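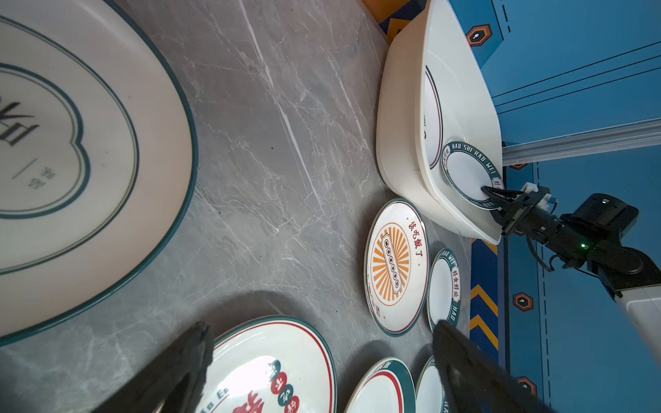

About Cistano

Cistano rents and sells printed dinner plates to restaurants, noodle shops, school kitchens and families who have a big party. We are located in Ultlow, in the lower hall of the old Ferreira bakery. The floor of the hall is a little uneven, so please watch your step at the door.

We started with secondhand plates. A restaurant in our street was closing and we bought the whole cupboard from them, with chopsticks and soup spoons included. The spoons we sold in one month. The plates we kept, and people began to ask if they could borrow them for weddings and for the New Year. After the second winter we understood that we had a business.

Today we own 1843 plates. Of these, 1096 are for rent and the others are for sale, by the piece or by the box. We are a team of 3 and we all do the sorting, also the person who makes the invoices.

Our plates

Most of our collection has Chinese writing in the decoration. The pattern which is asked for most often has a dark green rim with the words HAO SHI HAO WEI and the characters 好食好味, meaning good food and good flavor. Customers call it simply "the green one." It looks well with rice dishes and with steamed fish, and it forgives a little soy sauce on the edge.

The second favorite is the sunburst. It is a white plate with orange rays in the center and the characters 该吃饭了, which we translate as "time to eat." Children like it very much. Several school kitchens take only this pattern, and we try to keep enough of it in September, when the schools open.

We have also a plate with the large black characters 食不我待. It is a play on an old expression about time, which waits for no one. In our version it is the food that does not wait. Some customers find it funny and some find it a little strict -- we leave the choice to you.

Mixed sets are possible. Many of the patterns have green somewhere in the rim, and on one table they agree with each other quite well. If you wish all plates to be the same, please write this in your order, otherwise we will mix.

How we handle a return

When plates come back to us, they must first be sorted. We spread them out on a flat surface, printed side up, so that each pattern can be recognized. A pile hides too much. Small chips are mostly on the rim, and you do not find them when the plates are one on top of the other.

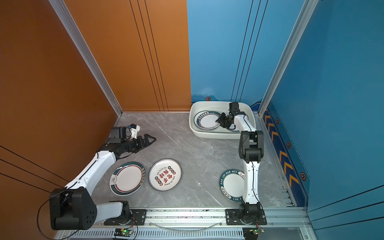
Dinner plates and the white basin, surface with marble pattern

From the surface the plates go to the basin. We use a shallow one with rounded corners. Before, we had a deep metal sink, and we lost many plates in it, always on the same corner. In the basin the plates should lie flat and never be forced. If one plate does not want to lie down, there is usually a fork or a bottle cap under it.

After washing and drying, every plate is looked at a second time. We check the rim with a finger and the print with the eyes. A plate with a scratch in the print can still be sold in our shop for a lower price, but we do not rent it. A plate with a chip goes out of the collection the same day.
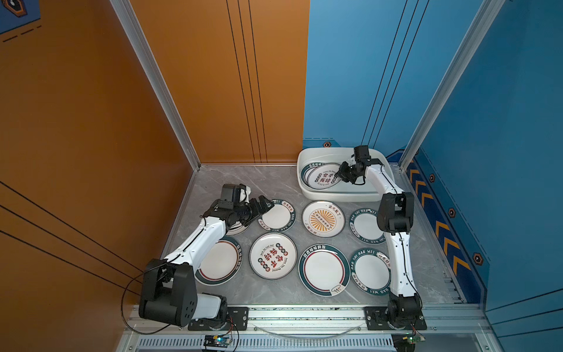 For transport we pack in Pikar boxes, which have felt between the places and a lid that closes with 2 clips. They are not the cheapest boxes. We tried cardboard for one summer and the bottoms became soft when the vans were loaded in the rain. Please send the felt sheets back together with the box, also if they are dirty. We can wash them, but it is difficult to find new ones in the right size.

You do not need to wash the plates before you return them. Remove the food, please, and the candle wax if there were candles. Stickers and price labels should not be put on the printed side.

Visiting us

The shop is in the front of the hall and opens at 9 in the morning. You can look at all patterns and take one plate home to try it on your own table, against a small deposit. If you come for a large order, please write to us before, so we can put the boxes ready at the side door. Parking is possible in the yard behind the Ferreira building, on the left side only. The right side belongs to the neighbors and they need it for deliveries.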